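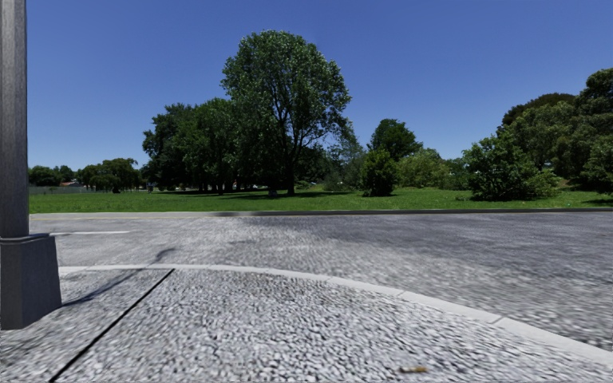 Rainer Wendt says I made up my mind before I parked the car, and that if I'd seen what sidewalk robots were like before anyone trained them in simulation I would be a lot more polite about it.

Maybe so. I did go to the Griron open day in a mood. The invitation promised "a full autonomy demonstration," and by lunch what I'd seen was a projector, a game controller and a very nice tray of sandwiches. The robot itself, a six-wheeled delivery thing they call Prukis, was in the lobby with a rope around it.

The demonstration was in Valtlow, their simulator. Wanpen Sangkhawat ran it, and I want to be fair to her because she answered everything I asked without checking whether the marketing guy was listening. The simulated Prukis has to get along a street, find the curb, decide whether to cross, and stop if it isn't sure. They run it over and over with small changes. She said the current version had finished 2,078 crossings without a collision, and the room made an approving noise.

I asked how many real ones it had done. Eighteen. On a closed street. With someone walking behind it holding a stop button.

I'm not saying eighteen is a scandal. It's a young project and I'd much rather they be careful. But the big number went on a slide and the small one had to be asked for, and I've been to enough of these days to know which one ends up in the newspaper.
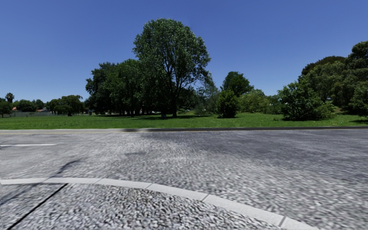 My real complaint is about weather and mess. I live on a street where the sidewalk heaves, the trash cans stay out until evening, and it rains sideways from October on. I asked to see the worst conditions they test in, and Wanpen said rain was on the list for the next release, along with leaves and low sun. So for now the robot learns its curbs under a deep blue sky with no clouds in it, beside a lawn mown as evenly as a golf course. The curb has a good clean curve and even has joints between the segments, I'll give them that. I would just like to see it with a snowbank on top.

She did make one argument I haven't been able to shake off. You can't wait for a kid on a scooter to come flying out at a real corner so that you can see what the robot does. You have to stage it somewhere, and a computer is the kindest place to stage it. Fine. I agree. They didn't show us the kid on the scooter, though. I asked, and it was "in the other build."

Somebody from Zhong, who supply the wheels, told me over coffee that the town has already agreed to a 900-meter trial route. Griron wouldn't confirm it. If it happens I'll go and stand on the corner with an umbrella — Rainer is welcome to come.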